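What Changed When Flernard Automated the Warehouse
Zihan Xue, project report

So my second interview was with the assembly crew, the people who go out and put furniture together in customers' homes. I almost skipped them! The new picking system at Flernard (it's called Wevik, and it pulls the flat packs and lines them up for the vans) never leaves the warehouse, and I figured their day would be the same as before. I was pretty wrong about that.

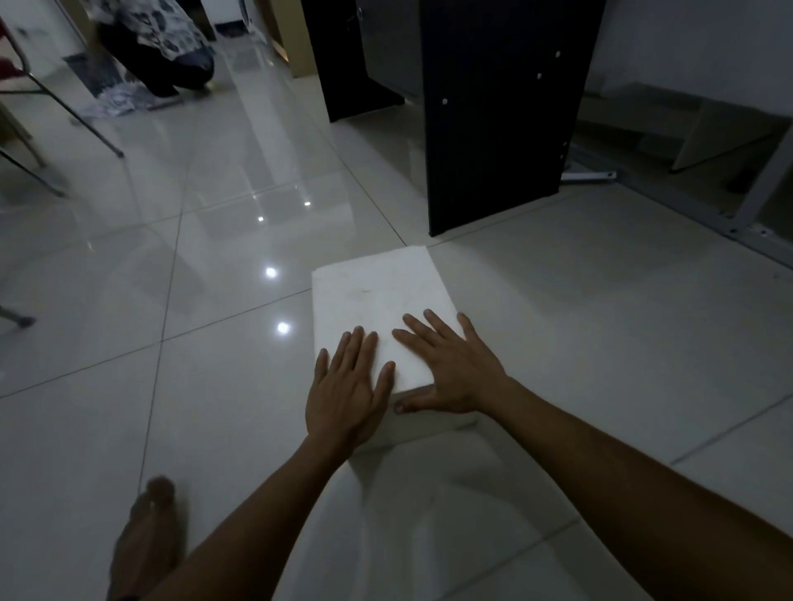

Their work is still all hands. Panels, fittings, packing foam, a lot of crouching on hard floors. What moved is everything around it. Before Wevik started in February, the crew loaded their own vans and checked every box, which took 56 minutes on a normal morning. Now it takes 34, and the extra time goes straight into another job. One fitter told me she liked loading, it was when everybody talked. She also misses knowing what's on the van, and I heard that from the pickers too.

The pickers had it rougher. Some moved to fixing jams and relabeling boxes, and two went over to assembly (they got a week of training and both said it should have been longer). My survey question on pay got mostly blanks, so I left it out of the charts.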